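Speaker notes: Does a tidy counter save you anything?
Brevardale community hall, August 28, 2024

Open with the claim. Gwendolyn Montoya's handout says a clear bench gives you back 20 minutes a day. Ask who timed it. I asked in July and got no answer. 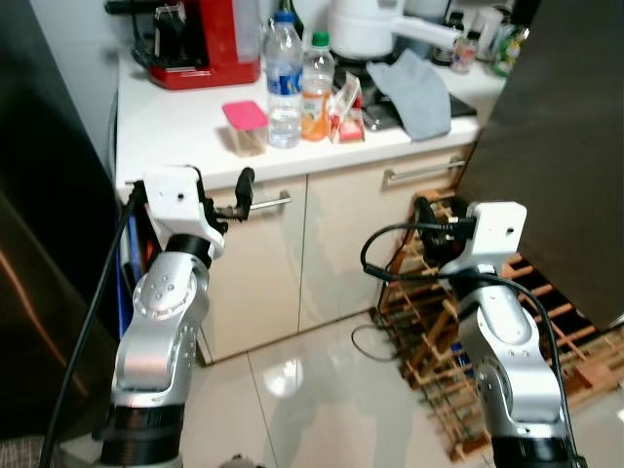
Benchtop with espresso machine, water, juice and snacks.

Go slowly on this bit. Drinks on the bench are the usual villain, and I'm not convinced. A bottle you can see gets drunk. Fraser Semple disagrees — let him have his say, then move on.
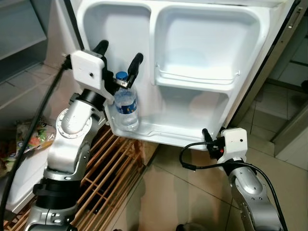 Door shelves next. The advice is water in the door, milk further in where it's colder. Fine by me. The $200 organiser set from Plekska I'd skip, at least until somebody shows me what it does that a shelf doesn't.
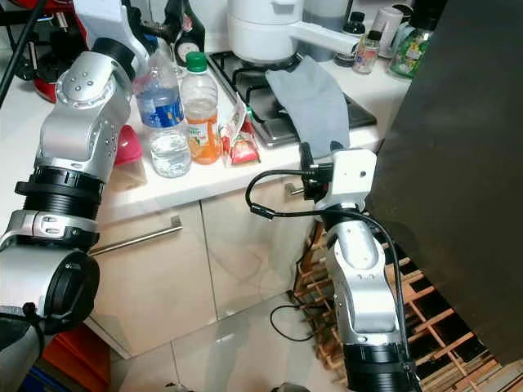 Cloths: hang them up. A cloth left on the stove is my one real grievance, and I'll defend it in question time. Wine racks — skip if running late.
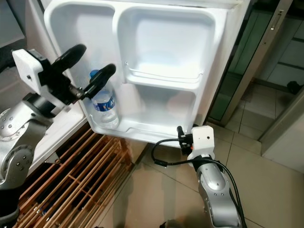

Water bottle in the lower door shelf of the mini-fridge.

Ask for hands: who has kept a system going past a month? Wait for the count. Then over to Volkan Güneş for pantries.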